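Open day at the robot lab in Rimedwood

I drove over to Rimedwood in March for the open day at Neves, the small automation shop off the Drellville road. It's about 200 miles round trip from my place, so I left before it was light and got there as they were putting the signs out. I'd signed up for the morning tour because the afternoon one was full.

Check-in was a folding table with name tags. Mine was number 139. They ran us through in small groups, and ours had a couple of high school kids, a man who owns a cabinet shop, and me. Our guide was Telma Insaurralde, who has been there 3 years and does most of the programming.

The shop floor

The first stop was the floor, where they build the cells they ship to customers. Most of it was fenced off. We watched one arm load blanks into a press and take them out again. The cabinet shop owner asked what a setup like that costs and got a straight answer, which I won't repeat here, but he wrote it down and didn't ask a follow-up.

I wanted to know how long it takes to teach one a new part. Telma said it depends on the part. Flat and square is easy. Anything that rolls, tips over or comes in a bag takes a lot longer. She said customers usually send their easy parts first and mention the others after they sign.

The simulator room

The second stop was upstairs, and it was what I had come for. Javiera Zapata runs the simulation side. She had two monitors on a desk and a bigger screen on the wall. The software is called Prilleo and they wrote it in-house. The idea is that you build a workspace on the computer, put the arm in it, and work out the motions there before you tie up real equipment.

The room she loaded was a plain workshop, with an arm on a white block, a cart behind it and a rack of boxes along one side. She said the background things matter more than people expect, since a program that only works in a bare room tends to have trouble in a real one. She moves them between runs, and the lights too.
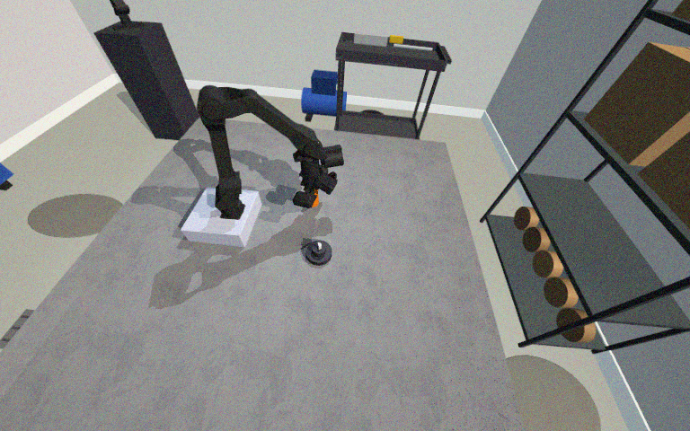 Questions and answers

Someone asked if the computer version matches the real arm. Javiera said close enough for reach and timing, less so for grip. Contact between the fingers and an object is the hard part to get right, and they still do the final tuning downstairs on the actual machine.

One of the kids asked what classes to take. Both women said math, and Telma added that a summer fixing anything with a motor in it would help.

Coffee was in the break room afterward. Parking is behind the building, not in front, and the sign for it is easy to miss. They plan to do it again next spring and I put my name on the list for the afternoon tour.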